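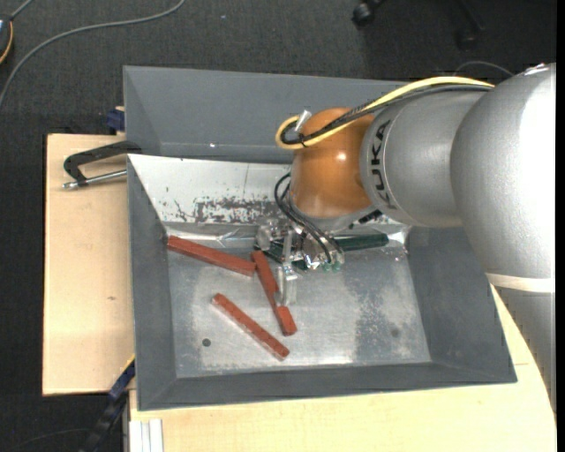 The Fedham bus drops you at the bottom of the hill, and the walk up to the Lokent tile works takes 20 minutes if you don't stop. The works opened its gates to visitors on Wed 30 May, for the first time in three years, and I went mostly for the old glaze rooms. The day was set up on pale wooden work surfaces over dark gray carpet in the former offices, with a big gray metal bin in the middle, and tours left from the yard door every half hour. Ours had 14 people in it, which was a few too many for the narrow parts.

The first stop was the clay store. Lokent still gets its clay from the Shi pit, across the river, and it sits under cover through the winter before it is used. Deliveries stop in November when the pit road gets too soft for trucks. The guide passed a lump of it down the line and most of us got our hands dirty.

The press shop was loud and we didn't stay long. They were making a plain six-inch wall tile for a school order. Ear plugs are handed out at the door, so there is no need to bring any.

I had hoped for more time in the glaze rooms. There are five of them in a row, and only two are in use now. The walls of the last one are covered in test tiles going back to the start of the firm, with the recipe numbers scratched on them. The greens are the best. One line called Bestelance, a blue-green with a dark edge, was dropped years ago and the guide said they still get letters asking for it.

The kilns were cooling, so we could look in from the rail but not go down.

Entry was free. Tea was in the canteen and cost $3 with a biscuit or a slice of fruit loaf. The seconds shop takes cash only, and the good boxes were gone by lunch. The last bus back to Fedham leaves at ten past five from the far side of the road, where there is no shelter.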